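Dekow patterned panels and marble-look floor sheet – frequently asked questions

What is the difference between the terrazzo pattern and the marble pattern?
The terrazzo pattern has a white ground with irregular chips in black, mustard yellow, pale pink and light blue-gray. It is supplied as wall panel. The marble pattern is light gray with white, beige and darker gray veining and is supplied as floor sheet. The two are sold separately.

Can the terrazzo panel be used on the floor?
No. The wall panel has a thinner wear layer and is not rated for objects being dragged across it. Use the floor sheet.

How thick are they?
Wall panel: 2 mm. Floor sheet: 2 mm plus backing. Allow for the backing when setting the height of any bottom rail.

What is the maximum width without a joint?
260 cm for the floor sheet. Wall panels can be butted, and the chips are irregular enough that a straight cut does not need pattern matching. Marble veining does show a mismatch, so keep floor joints near a wall.

How should inside corners be finished?
Run both panels into the corner and cover the meeting edges with aluminum posts. A pair of posts, one per wall, is stiffer than a single angle and lets you remove one wall without disturbing the other. Do not fold the panel around a corner.

Is a rail needed where the wall meets the floor?
It is recommended on any side where small items are handled. Without it, playing cards and similar flat objects work their way under the panel edge. Fixing points should be no more than 25 cm apart.

Do small objects get lost against the pattern?
On the terrazzo, sometimes. Black or mustard items are the hardest to pick out. The marble is paler and more even, and saturated colors read well on it.

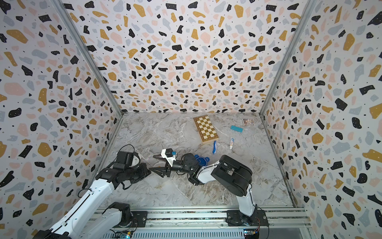
White packaging is the weak case, and printed areas help more than the shape does. If most of what you put down is white, order the plain gray sheet from the Lulent range, same thickness and backing.

Will a chessboard or other wooden item scratch the floor sheet?
A smooth wooden border will not. Metal hinges and clasps on folding boards can, so lift the board to move it.

How do I remove toothpaste?
Wipe with a damp cloth, then a dry one. Dried residue comes off with warm water left on for a few minutes. Whitening formulas are mildly abrasive – do not rub them in.

Can I order samples?
Yes, up to 2 per pattern. Orders placed after Thu 17 October ship in November. Write to Meinir Gittins at the Bowen counter with the pattern name and the finished size of each panel.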